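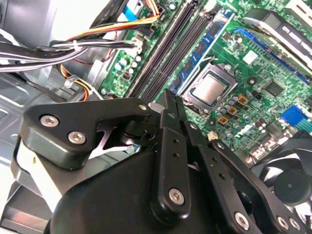 **Ticket 179** – Rechner startet nicht, drei kurze Pieptöne
**Gemeldet von:** Viola Villa, Auftragsannahme
**Bearbeitung:** Nives Marchetti, Werkstatt Ustora
**Status:** in Beobachtung

**Meldung**

Der PC am Platz neben dem Etikettendrucker geht seit heute Morgen nicht mehr richtig an. Lüfter laufen, Bildschirm bleibt schwarz, dazu dreimal Piepen. Gestern Abend normal heruntergefahren. Ich brauche die Lieferscheine für Szewczyk, die liegen nur lokal. (V. Villa)

**Verlauf**

Gerät abgeholt, Netzkabel und Monitor am Platz geprüft, beides in Ordnung. In der Werkstatt gleiches Verhalten mit anderem Monitor.

Gehäuse geöffnet, Staub vom CPU-Kühler und vom Gehäuseboden entfernt. Der Piepcode deutet laut Handbuch auf den Arbeitsspeicher.

Alle RAM-Module herausgenommen und beschriftet. Start ohne Speicher: andere Tonfolge, das Board reagiert also.

Kühler abgenommen, Prozessor bleibt im Sockel. Alte Wärmeleitpaste vom Heatspreader gewischt, sie war bröselig. Sockel und Halterahmen angesehen, keine Auffälligkeiten. Kondensatoren neben dem Sockel ebenfalls in Ordnung, keiner gewölbt.

Ein Modul mit blauer Platine wieder eingesetzt, übrige Steckplätze leer gelassen. Neue Paste aufgetragen, Kühler montiert, Lüfterstecker kontrolliert.

Start mit diesem einen Modul: Bild da, BIOS erkennt den Speicher. Speichertest zweimal durchlaufen lassen, 0 Fehler. CPU-Temperatur unter Last höchstens 75 °C.

Zweites Modul im selben Steckplatz getestet: wieder dreimal Piepen. Kontakte gereinigt, keine Änderung. Modul als defekt markiert und aussortiert.

**Rückfrage an V. Villa**

Der Rechner läuft vorerst mit weniger Speicher. Reicht das für das Versandprogramm von Flumivance, bis Ersatz da ist?

**Antwort**

Ja, es dauert beim Öffnen länger, aber es geht. Die große Artikelliste mit den 3,000 Positionen mache ich solange am Rechner von Ivska auf. (V. Villa)

**Offen**

- Ersatzmodul bestellen, gleicher Typ wie das verbliebene
- Lieferscheine vom lokalen Laufwerk auf den Server kopieren. Ordner ist freigegeben, Frau Villa muss nur noch sagen, welche Jahrgänge
- nach Einbau Speichertest wiederholen, erst dann Ticket schließen
- Gehäuseschraube hinten links fehlt, beim nächsten Öffnen ersetzen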